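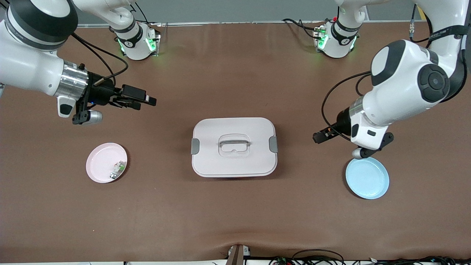 Cell 2, start position, lidded box between the two plates. Both grippers closed and empty.

February, cable and gripper check

Came in to do the right arm cable. Aled had left a note that the wrist dropped out on long reaches to the left, three times in one afternoon, always with the forearm stretched low over the table. Moved the arm through the same reach by hand with the brakes off and watched the cable. The loop behind the forearm was dragging on the tabletop and pulling at the sleeve near the gripper.

Undid the ties, gave the loop more slack at the joint end and tied it again. The wide loop still lies on the table at the start position. I can live with that as long as it doesn't catch on a plate. The short inner loop I left alone.

Connector at the base was seated but the screws were only finger tight. Did them up on both arms. Base lights green on both after restart.

Grippers: wiped the fingers, closed each one on the feeler gauge. Left is fine. Right was closing 2 mm off center, so I ran the Jumov zero routine again and it came back good. Put the new offset in the cell file, old one is commented out underneath.

Then ran the box program, Bivach version, without touching the lid latches, only the approach moves. 96 cycles, no dropouts. Cycle time about the same as before. The left gripper comes down very close to the top edge of the blue plate at the start position. Carmela wants the plate moved toward the front edge, and I would sooner raise the start height. Not changed yet, need to talk to her first.

Hours on the right wrist: 770. Hatach says to grease it at the next service, so the grease should be ordered now. Part number is inside the cabinet door.

Still to do
- proper clip for the right arm cable in place of the ties
- tidy the cables along the front edge of the table
- full run with latches, Aled to watch the first few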